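4. What people leave on the counter

I came to this part of the study sideways. The original plan was to look at how small offices talk about shared food (who brings it, who asks before taking the last piece, who writes their name on the yogurt), and the counter was just where the talking happened. Two weeks in, I had pages of notes on conversation and almost as many on stuff. So I started a second notebook, and this section comes mostly out of that one.

By "leftover object" I mean anything a person puts down in a shared kitchen and walks away from. I don't include things that live there, like the coffee maker or the dish rack. I do include things that started as leftovers and then sort of moved in, and I'll get to those, because they gave me the most trouble. Asamoah was my smallest site and had a chipped blue bowl that everyone I talked to described as belonging to somebody else. Is that a leftover object or kitchen equipment? I went back and forth on it through most of October and finally coded it as a leftover, mainly on the strength of the interviews.

4.1 The sites and the notes

The three workplaces were Dakemholm, Drirnetti and Asamoah. Dakemholm is a print and mailing company with a big kitchen on the ground floor. Drirnetti does bookkeeping for restaurants, and its kitchen is really a hallway with a sink in it. Asamoah is a translation office above a dry cleaner. I visited each one at different times of day, wrote down what was out, and came back later to see what was still out. That gave me 800 entries in all, and each entry is one object on one visit, so a mug that sat there all week shows up more than once.

I also did 25 interviews, most of them short and most of them standing up. I'd planned on longer ones at a table. People were much happier to talk while they waited for the microwave, and after a while I quit fighting it and learned to write fast.

Efua Arthur coded 200 of the entries separately so we could compare. We agreed easily on the obvious stuff and argued quite a bit over wrappers. She wanted every wrapper filed under trash. I wanted to hold off until I knew whether there was still food inside, and you can't always tell without picking it up, and I'd promised the sites I wouldn't touch anything. We ended up with a separate code for wrappers we couldn't call either way.

4.2 Trash, claims and offers

The people I interviewed sorted counter objects pretty much the same way across all three sites, even though they'd never used the same words for it. Some things were trash. Some were claims, meaning a person was coming back for them. And some were offers, like the open box of donuts that is plainly for everybody. What surprised me was how rarely the object settled the matter. A soda can might be any of the three! Unopened and by itself, it got read as an offer at Drirnetti and as a claim at Dakemholm, where folks were a lot more careful about each other's drinks.

Position mattered more than I expected. Things pushed back against the wall were generally taken as claims ("somebody parked it," one Dakemholm press operator told me), while things near the front edge were taken as trash or as something in progress. Plates complicated all of this. Put almost anything on a plate and people hesitated to throw it out. A woman at Asamoah said a plate makes it look like someone had a plan. I liked that enough that I started asking everybody about plates, and Figure 3 is the kind of counter I had in mind when I asked.

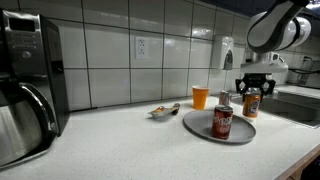 Figure 3. Kitchen counter with a can on a gray plate, a crumpled snack wrapper beside it, and an orange cup and a second can behind.

When I described a setup like that to people, a can on a plate with a wrapper next to it, the answers split in a way I hadn't seen with the can alone. The can was safe. Most people said they'd leave it exactly where it was, and a couple said they'd feel rude moving it. The wrapper was fair game to nearly all of them, plate or no plate, though one man at Drirnetti said he'd leave it too, on the theory that the two belonged to one lunch and you shouldn't break up a lunch. Cups were harder. A plastic cup got read as a claim by people who owned a plastic cup and as trash by people who didn't. I don't have enough of those answers to lean on, but I'd love to see somebody chase it.

4.3 How long before it counts as abandoned

I asked everyone how long a thing could sit before they'd feel okay getting rid of it. The usual first answer was "end of the day." Then I'd ask about the last time they'd thrown out something that wasn't theirs, and it was hardly ever the same day. People waited. They waited through a weekend, or until a smell forced the issue, or until somebody else gave them cover by saying "is this anybody's?" out loud. That question did a huge amount of work at all three sites. At Dakemholm it was practically a ritual, asked of the whole kitchen whether or not there was anyone in it.

Saturday was a strange case. Only Dakemholm ran a Saturday shift, and the weekend crew cleared the counter much more freely than the weekday people did. They told me they figured anything left from the week was done for. The weekday people knew this perfectly well, and some of them used it. One admitted she left her questionable containers out on purpose so the weekend crew would make the decision for her. I've seen the same kind of handing-off in my own family's refrigerator, so I can't say I was shocked.

The sign at Drirnetti ("Your things, your sink") didn't seem to change much while I was there. People quoted it as a joke, and they quoted it with their hands full of other people's spoons. I had hoped to compare it with a kitchen that took its sign down partway through, and Darnetti, a fourth office that had agreed to take part, was going to be that kitchen. They moved buildings before I could start, and the new place has no counter at all. I come back to the sign, and to who did the washing, in Section 5.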